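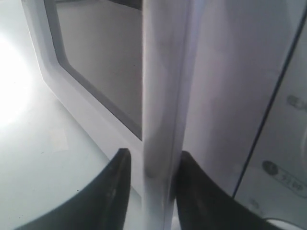

I have worked in kitchens of one sort or another for most of my life, and I don't suppose I had ever given a moment's thought to the door of a microwave until last July, when Mirjam Willems asked me to come and watch one being opened. Mirjam looks after the meals side at Bemau, which sends out trays to day centres and small care homes, and she had been told that the firm meant to try a robot arm on the reheating bench. She wanted someone there who had done the job by hand for years and would say what they thought, and I am rarely short of things to say.

It is a humbling thing to see your own work done slowly. The arm has to come in at the right height, put one finger on either side of the upright handle and close on it without shoving the whole oven along the table. I must have done that 1,000 times in a busy month, generally with my elbow, while shouting to somebody about gravy. Kelly Fagundes, who has reheated more dinners than anyone else in the building, stood beside me with her arms folded, and I could see her own fingers twitching every time it missed. 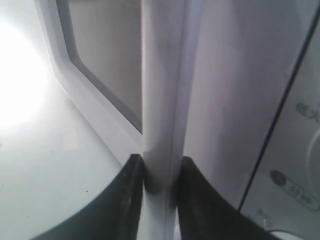

Who does the teaching

Kelly was the one who put it right, you see. The young engineer, Themis Xenos, is a lovely lad and knows his machine inside out, but he had been reaching for that handle as though it were made of glass. Kelly told him you take hold firmly, a bit lower than you'd think, and you let the door come round to you. He changed it there and then, and everyone had a cup of tea.

What bothers me is that her advice went into the machine and nothing came back to Kelly. She wasn't paid any extra for that morning, and her job title is the same as it was. If a firm wants the knowledge in people's hands, and it plainly does, then it ought to say so in writing and put something in the wage packet for it. I would call that training, and we have always paid trainers more than we pay kitchen hands (though never enough, if you ask me).

I'm not against the arm, I should say. Reheating is dull and hard on the wrists, and there are steamy afternoons when I'd have handed the whole bench over to anything that would take it. Tatiana Matoušek, who has had trouble with her thumbs for years, told me she would wave it in with a flag.

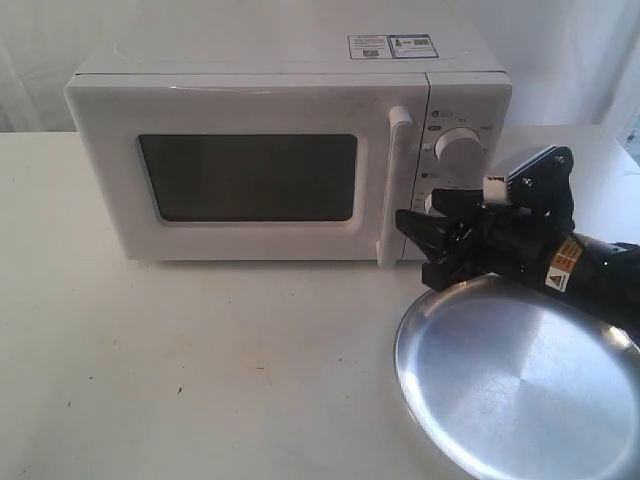 The bits between the dinners

My worry is more about the small things that happen while a plate is going round. You stand by the oven and you chat. You hear that Tatiana's daughter has started school, or that one of the homes has a new resident who can't abide peas, and you swap his tray before it goes in. Take the people away from the bench and that talk has to go somewhere else, or it stops. I asked Mirjam where it would go and she said, very fairly, that she hadn't got an answer yet.

So my request to Bemau, and to any other kitchen thinking along the same lines, is a modest one. Keep the hours you save inside the kitchen for the first year at least. Let Kelly ring the homes and ask how the dinners went down. Let her decide when the arm is good enough to be left alone with the knobs and the door, and let her switch it off when it isn't, without having to fill in a form. She'll be sensible about it. She has told me she'd quite like to give it the porridge.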